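Writing About Sound, Unit 5: The Speaker Review
Course notes, Emiliano Gallegos

Read these before the workshop, along with the two Muvska reviews in the packet. If you only have time for one, make it Birthe Hedegaard's, and skip the paragraph about her cat.

What a speaker review is for

A person with some money and a kitchen wants to know whether to put the one in the other. They will read your headline, your last paragraph and whatever you wrote next to the word "bass." Plan for that reader. The other kind, who reads every line and then writes to correct your decibels, will find you without any help.

Last term over half the drafts opened with the history of the loudspeaker. Please don't. Open with the thing you would tell a friend who asked you in a hallway and was already walking away.

Words that have stopped working

"Crisp," "warm," "punchy" and "rich" also describe soup, toast and lettuce, and they tell us about as much about a speaker. Say what you played and what you heard. Compare these two lines from student drafts of the Muvska assignment:

The Muvska delivers a warm, rich sound with punchy bass.

On the Muvska, the upright bass in the second song turned into one long note, and I turned it down so I could hear the singer.

Heriberto Arriaga wrote the second one. He had been worried that it sounded like complaining. It does, and it's also the only sentence in that week's pile that I remember.

Volume, and the lie we tell about it

Everyone tests a speaker too loud. It's fun, and the neighbors are at work. Then the speaker goes home with a buyer who runs it at 40 percent while doing the dishes, and your review is about a product they will never hear. Do your main listening at the level where you can still talk over it. Turn it all the way up once, near the end, and report what broke.
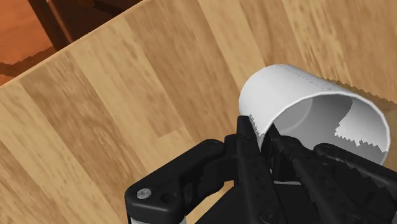
Placement comes into it too. A small speaker shoved into a corner picks up bass it didn't earn, and the same speaker out in the open can sound as if it has lost weight. Try it in at least two spots and name them in the review. "In my apartment" is not a spot. If the thing buzzes, find out whether it's the speaker or the spoons before you go to print – I once took a full point off a Nenby for a noise that belonged to a drawer.

Battery life

The box has a number on it. That number was reached by someone playing something quiet in a room with no one in it. Charge the speaker fully, write down when you started, play ordinary music at ordinary volume and write down when it quit. If you fell asleep, say so and run it again. Marwa Bouazza's test log, in the packet, is the model to follow. It is dull to read, as a log should be.

The second look

Go back to your review after a few months of use. Ports loosen, buttons get sticky, and the app asks for your location for reasons of its own. Rosalía Lozano gave the Prondidach a glowing write-up and later added a note, longer than the review, on its charging socket. Leave the original text alone and put the update at the top with the month on it. Quietly editing your old opinion until it was right all along is a popular method, and I'll mark you down for it.

For the workshop

Bring a draft of 378 words. Yes, that exact number; it's the space Bermúdez gives us on the page, and they cut from the bottom, where you keep your verdict. Bring your listening notes as well, in whatever state they're in. Headphone reviews are Unit 6, so please stop sending them to me.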